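Search this site Go

Wunosora Recording Project
Progress report to the Gatchalian Fund
Period covered: March through July
Prepared by Leilani Ruiz-Ortega, project manager

Summary

The grant supports the recording, mixing and release of a first full-length album by Wunosora, together with a short run of live dates and a set of workshops for young musicians. At the end of July the recording is finished, mixing is a little more than half done, and the first two workshops have taken place. The release has moved from early fall to November. The budget is on track overall, with one line over and one line under. Details are below, in the order used in the grant agreement.

1. Recording

The band recorded at Midik, a studio in a converted dairy building that most of the members already knew from their EP. We booked it in two blocks, one in March and one in May. The March block covered drums, bass and most of the guitars. Leopoldo Serrano engineered both blocks and is also mixing the record.

The first block went well except for one lost day, when the heating failed and the piano would not hold its tuning. We used the day for vocal guides and for rewriting the bridge of "Lower Field." The studio did not charge us for it.

In the May block we recorded lead vocals, the horn parts and the string quartet that appears on three songs. The quartet parts were written by Elínborg Ravn, who also plays keyboards in the band. They took longer to prepare than planned. She finished the last one the night before the session, and the players read it from a handwritten copy. That arrangement has since been typed up, as the fund asked that all commissioned parts be kept in a form other groups can use. PDF scores for all three are in the shared folder.

The album stands at 11 songs. The application listed 12. The band dropped "Salt Office" after the May block. A full take exists and may be used as a B-side, but the vocal needs to be redone in a lower key and there is no studio time left in the budget for it.

2. Mixing and mastering

Leopoldo has delivered final mixes of six songs. The other five are at first or second draft. The band agreed at the start that each song would get two rounds of notes, and so far only one has needed a third (the opening track, where the horns were covering the vocal in the last chorus).

Mastering was planned for July and will now happen in September. The delay comes partly from the mixing schedule and partly from the mastering engineer's own calendar. We asked about moving to someone else and decided against it. The new slot is confirmed in writing and the deposit has been paid.

3. Release

The album will come out in November as a download and on vinyl. The pressing is 300 copies, as in the application. The plant needs the masters ten weeks ahead, and this sets the release date. We looked at putting the digital version out first and the records later. The band would prefer to have both on the same day, and the shop that is taking the largest share of the vinyl asked for the same thing.

The first single, "Counting the Ferry," is set for September. Princess Padilla, the singer and main songwriter, is handling the artwork with a printmaker she has worked with before. We have a front cover and are waiting on the lyric insert. Two lyrics quote lines from older songs. One of these is in the public domain. For the other we have written to the publisher and have not had an answer. If there is none by the end of August, Princess will change the line and we will redo that one vocal phrase at the rehearsal space, where the microphone setup is good enough for a few words.

The mailing list now has 1,959 subscribers. The target for the end of the grant was 1,500, so this one has been met early. Most of the growth came after the band's support dates in April.

4. Live dates

The agreement calls for five performances in the region before the end of the grant, at least three of them open to all ages. Three have been played. All three were all-ages shows. The other two are held for November, after the release, and one of those will include the string quartet.

Attendance was good at the first and third shows and poor at the second, which fell during a school vacation week. The ticket income from that night did not cover the hall. The difference came out of the contingency line with the fund's approval, and I attach the email again for completeness.

Pravesh Swanepoel has taken over live sound and the stage setup from the person named in the application, who moved away in the spring. The fee is unchanged. He has also rebuilt the band's monitor system so that it can be carried in one van, which saves us a second vehicle at each date — a small amount per show, but we had budgeted for it throughout.

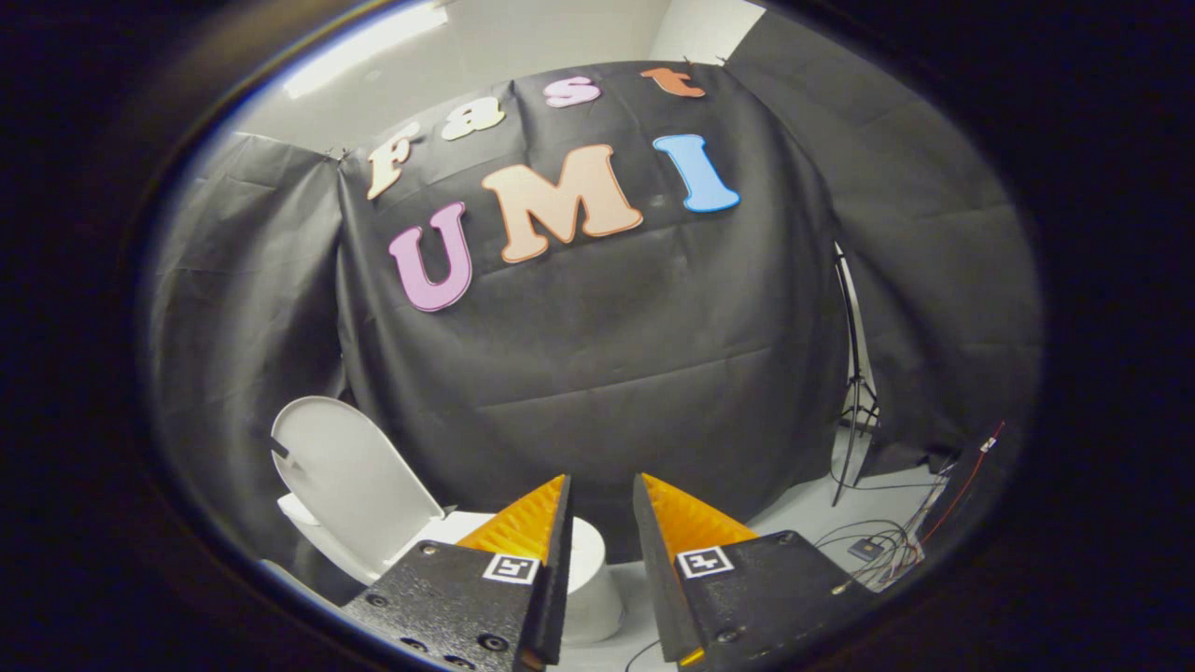
One request on the live program. The November show with the quartet needs a hall with a quieter room than the clubs we usually play. The best candidate costs more than the line allows. We would like to move part of the saving on vehicles to cover it. No new money is needed. A short budget change form is attached, and we would need a decision by mid-September to keep the booking.

5. Workshops

Four workshops were promised, and two are done. The first was on songwriting, led by Princess, and the second was on home recording, led by Leopoldo. Across the two sessions 27 young people took part, between the ages of 13 and 18. Several came to both.

The feedback forms were mostly positive. The most common complaint was that the recording session had too much talking at the beginning and too little time at the desk. Leopoldo agrees and will cut the introduction if he teaches it again. Parents asked for a later start, so the remaining workshops will begin at 11 a.m. instead of 9:30.

The third workshop, on arranging for strings and horns, is planned for October with Elínborg. The fourth, on live sound, will be with Pravesh and will be held in a venue during a soundcheck. We are still looking for a date that suits both the venue and the school.

6. Budget

Studio costs came in slightly under the planned figure. Mixing is on budget. Session musicians are over, because the string players needed an extra rehearsal. Printing and pressing have not been invoiced yet, but the quote from the plant is fixed until the end of the year.

A few smaller purchases, mainly strings, cables and van fuel, were made on the band's Amex card and paid back against receipts. Two fuel receipts from April are missing. We have not claimed those amounts.

7. Next period

August: remaining mixes finished; answer or decision on the quoted lyric; lyric insert to the printer.
September: mastering; first single; masters to the plant.
October: third workshop; second single; rehearsals with the quartet.
November: album release; final two performances; fourth workshop if not held sooner.

The final report is due in January. I would be glad to have any comments on this one before the end of August, and in particular an answer on whether the typed scores meet the fund's requirement or whether separate parts for each player are also needed.

Leilani Ruiz-Ortega

Contact | Copyright Wunosora Recording Project | Back to top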